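Forum Robots et automatismes > Salons, visites, démos
Sujet : Portes ouvertes chez Truris, mon retour (août)

mirabelle_38
Coucou tout le monde ! J'avais promis un compte rendu, le voilà, un peu en vrac. On est entrés par petits groupes à partir de 10 h, et c'est Dalia Samir qui commentait. Deux ateliers au programme :

1. Porter une table pliante à deux. Le robot prend un bout, un monsieur prend l'autre, et on les regarde faire à quelques pas. J'étais venue pour ça (j'ai déménagé deux fois cette année, je compatis) et j'ai adoré.

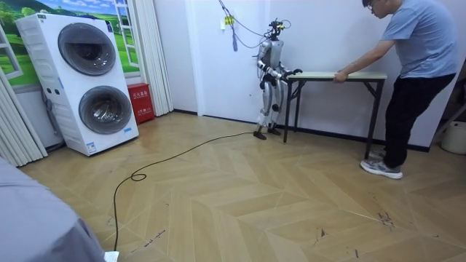
2. Questions-réponses avec l'équipe. Trop court ! J'ai retenu que leur logiciel maison s'appelle Faltar, et qu'ils ont enregistré 848 essais de portage depuis le printemps. Pour l'autonomie sans câble, réponse vague.

vis_sans_fin
Merci pour le retour. Je vais faire le grincheux : une table légère, un sol plat, un humain qui compense tout en face... Chez Zeltum ils montraient déjà ça avec un chariot. On a le poids du plateau ?

mirabelle_38
Non, j'ai oublié de demander — grosse erreur, je sais. Mais je ne suis pas d'accord pour le chariot ! Un chariot ne tient pas un bord de table avec des doigts. Regarde les mains, un doigt posé dessus et le reste replié sous le plateau, comme nous quand on soulève un meuble à deux.

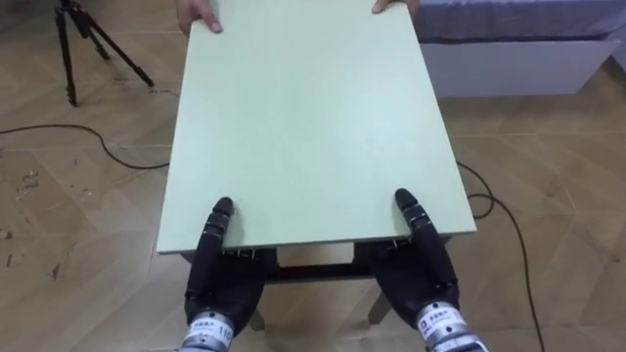
Kerttu Pesonen
La prise, d'accord, mais pour moi le plus dur reste la coordination. Quand on porte à deux, on sent l'autre ralentir et on s'adapte sans y penser. Quelqu'un a demandé s'il y avait une mesure d'effort aux poignets ou si tout passait par la vision ?

mirabelle_38
Un visiteur l'a demandé, oui ! Dalia a répondu « un peu des deux » et elle est passée à la question suivante. Je n'en sais pas plus.

vis_sans_fin
« Un peu des deux », ça veut dire qu'un opérateur tient les manettes dans la pièce d'à côté.

chraibi_fan
Tu exagères, tu n'y étais pas. Et même téléopéré, ça m'intéresse. J'ai fait nearly pareil avec un bras Chraibi au club, on a mis 116 essais avant de lever une planche droite.

vis_sans_fin
Je n'exagère pas, je pose la question. Il y a une autre session ?

mirabelle_38
En principe oui, à la rentrée, inscription par mail. Prévois de la marge, le parking est à 600 mètres et ça grimpe.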